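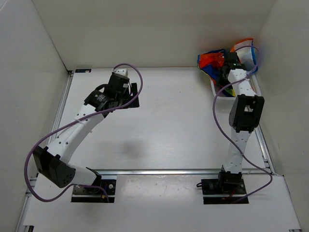
Looking for advice on which white to use in the back bedroom. It faces north, gets very little sun after lunch, and I want walls and a worktop that match near enough. I've had one coat of Letano matt on the long wall and it looks blue. I'm after a plain off-white like the back panel in the photo, where the corners only go a soft grey. The board there shows faint scuffs and smudges as well, so I'd want something on the worktop that I can wipe. Budget is 200 for the lot, including rollers.
gatepost29

Posted Wednesday, November 9, 2022

Re: White for a north-facing room
Don't go by the name on the tin. Letano do a warmer one in the same range and it covers well over the blue one. Two coats, four hours between them, longer if the heating is off.
marrowfat

Re: White for a north-facing room
Disagree with marrowfat. The warm one went cream in our hall and I painted over it in June. Flullgate trade white is a truer colour and cheaper per litre. It does smell for a day or two.
tilly_b

Re: White for a north-facing room
What's the worktop made of? Gloss will show every mark. Matt with a bit of grain in it hides more.
oldcoving

Re: White for a north-facing room
Haven't bought it yet. I'd like matt, something along these lines. 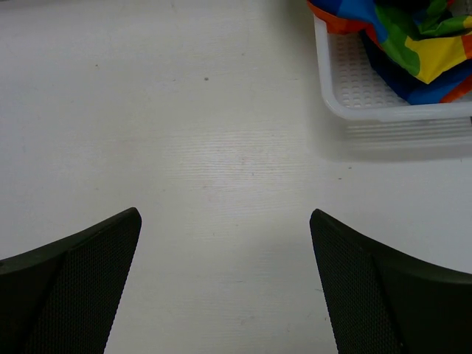 White top with a faint pale grey grain.

Flanside sell a board like it cut to size, but the edging is extra. Ó Conaill in town would do the edging for about 20 if I take it in myself.
gatepost29

Re: White for a north-facing room
I had a Flanside top in a utility room. Fine for a year, then the front edge swelled by the sink. You'll be all right in a bedroom. Seal the cut edges anyway.
marrowfat

Re: White for a north-facing room
Thanks all. Plan so far:

1. Try both whites on lining paper and move them round the room for a few days. I'll put something bright next to them, like the bag in the white basket towards the back, as strong colours can make a white look dirty.

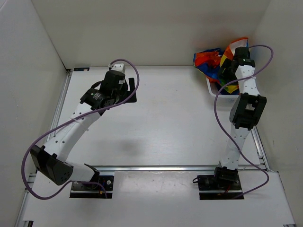
2. Fill and sand the long wall, then a mist coat on the new filler.

3. Two coats on everything, ceiling included.

4. Worktop last. Curtains after that. I fancy proper stripes, with red, dark navy and a bright blue in them.
gatepost29
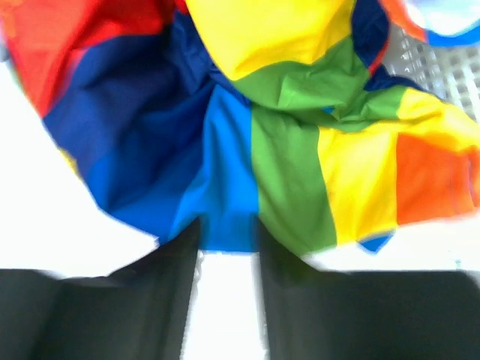
tilly_b replied that she would leave the ceiling alone, as a bought ceiling white is brighter and lifts a dark room more than wall paint does.

Re: White for a north-facing room
Same white on the ceiling for me. In a small room you see the line where it changes, and you have to cut in very neatly. Ceiling white also goes on like chalk.
oldcoving

Re: White for a north-facing room
Only if you buy the cheap stuff. Flullgate's is fine.
tilly_b

Re: White for a north-facing room
Does anyone know if Ó Conaill still tint to a sample? I've got the old skirting to match too.
Chiharu Hoshino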